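Where the Keys Live Now

I have lost my keys in every home I have ever had. In my first apartment they went down the back of the radiator, and I had to call my friend Zsófia Vörös to come over with a coat hanger and a flashlight. In the second place I found them in the freezer, next to the peas. So when I tell you that I've spent a good part of February thinking about key hooks, please understand that it has been a long time coming!

It started with a bowl. Everybody says to get a bowl, and I had a lovely one from Edeltraud Koller, who makes them in her garage and gave me this one when I moved. The trouble with a bowl is that other things like it too. Within a week mine held receipts, a lip balm, two batteries and a button, and the keys were on the kitchen counter under the mail. I moved the bowl closer to the door. Then I moved it to the other side of the door. You can guess.

After that I wanted proper hooks, the kind you screw in, but we rent, and the lease has a whole paragraph about holes. Adhesive ones it had to be. I bought a pack of Pluner hooks first and put one straight on the painted wall, and it came down on a Friday at 6 in the morning with a crash that had me sitting bolt upright in bed. It took a bit of paint with it, too (I have since touched that up with a cotton swab, and I'm rather proud of the result).

My sister-in-law, Domenica Imhof, was the one who suggested sticking them to a board and leaving the walls alone. She's sensible like that. A board can stand on the floor, it can be moved, and if you make a mess of it you haven't made a mess of the landlord's wall. I liked the idea of something with a bit of color in it, too, and I have always had a weakness for a marble pattern, the rusty orange sort especially.

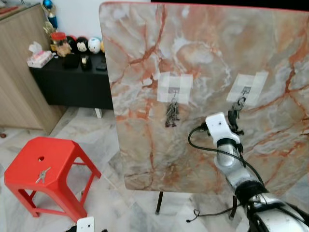
I was nervous about the glossy surface, I'll admit. Tape and shine don't always get along, and I went with several squares overlapping each other under each hook, which may be more than anyone needs. Domenica thinks it looks like a bandage. I think it looks like a person who has been woken by falling keys before. If you try this yourself, wipe the board with rubbing alcohol first and let it dry, then press each piece down hard with your thumb and go make a cup of tea before you hang anything up.

I'd also say to give each set its own hook. We used to pile ours together, and whoever left second had to untangle the whole lot with a bag over one shoulder.

The other thing I've been fussing over is the floor. I love a pale floor, I really do, but hard tile is no friend to anything you drop on it, and small things have a way of skidding off in the direction you aren't looking. My habit now is to stop and look down before I take a step. 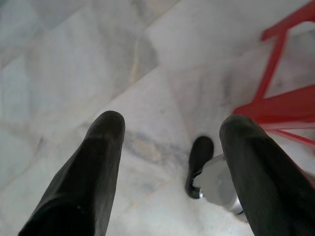 Small and black on pale marble tile, easy enough to spot.

Next I'd like to find somewhere for the umbrellas, which are leaning in the corner and sliding down one at a time. Rupert Aigner from downstairs has offered me an old milk can, and I'm going down to look at it after supper.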